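MKT 214 Product Strategy
Week 9 notes: Pricing a product line
Malachy Conneely

These notes go with the Baresora case in your reader. Read the case first. We'll use the same company in the tutorial, so bring your copy and a calculator.

1. What a price ladder is

Most device makers sell the same kind of thing at several prices. Each price is a rung, and the gap between two rungs is called the step. Buyers rarely look at one rung alone. They look at the one above and the one below and ask what the extra money gets them.

Baresora sells three tablets. The entry model is the Kirnance, the middle one is the Lenihan, and the top one is the Brolarlow. In the case, the step from the Kirnance to the Lenihan is $99 and the step from the Lenihan to the Brolarlow is much larger. Keep that in mind for section 3.

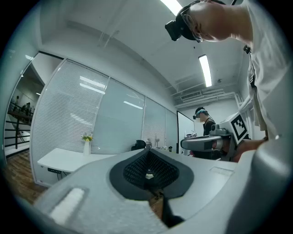 A small step pulls people up the ladder. Someone who has already decided to spend the money on a Kirnance doesn't find another $99 hard to justify, particularly if the storage doubles. A large step stops people where they are, and the firm has to accept that most of them will stay there.

2. Accessories and the real price

The sticker price is only part of what the customer pays. Cases, keyboards, chargers and straps usually carry a better margin than the device. Baresora makes a margin of $45 on its folding keyboard, and the case has it selling 3125 of them in September. Work out the total and compare it with the profit on the Kirnance for the same month (Table 2).

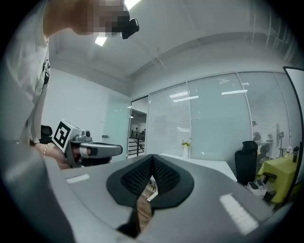

Attach rate is the share of device buyers who also buy a given accessory. It tends to be higher when the accessory is offered at the counter and lower when the customer has to come back for it. Accessories don't have to be clever or expensive to make. A strap or lanyard clip like the dark one against the white shirt in the photo is a small item next to any piece of electronics, and plenty of firms sell straps and clips as separate lines. When you calculate an attach rate, use units over units. Dollars over dollars will give you a different figure, and students lose marks for it every year.

3. The middle rung

The Lenihan outsells the other two models. One explanation is the compromise effect: given three choices, buyers lean toward the centre one. Another is simply that it's the best value of the three. The case doesn't give you enough to separate these, and your answer should say so.

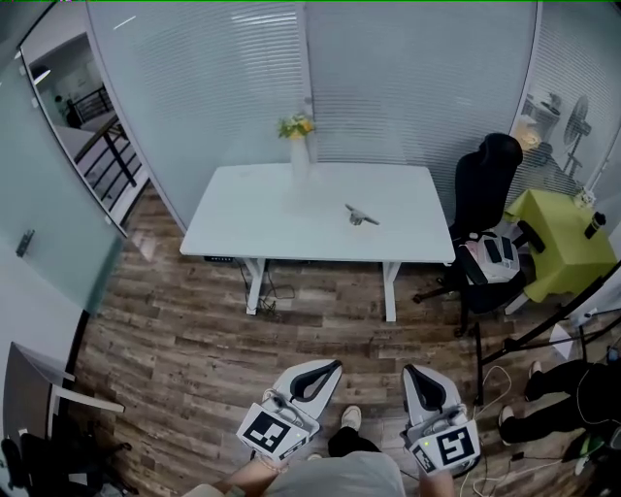

Suppose Baresora dropped the Brolarlow. Revenue from that model would go, but you would also need to ask what happens to the Lenihan once it is the dearest tablet on the shelf. Some buyers who saw it as the sensible choice may now see it as the costly one and move down to the Kirnance. That lost margin belongs in your calculation.

4. For the tutorial

Finish the keyboard calculation from section 2.
Sketch the ladder with prices and steps marked.
Write a short paragraph for or against keeping the Brolarlow, using the margins in Table 2.

The reading for next week is the chapter on bundling. Skip the appendix.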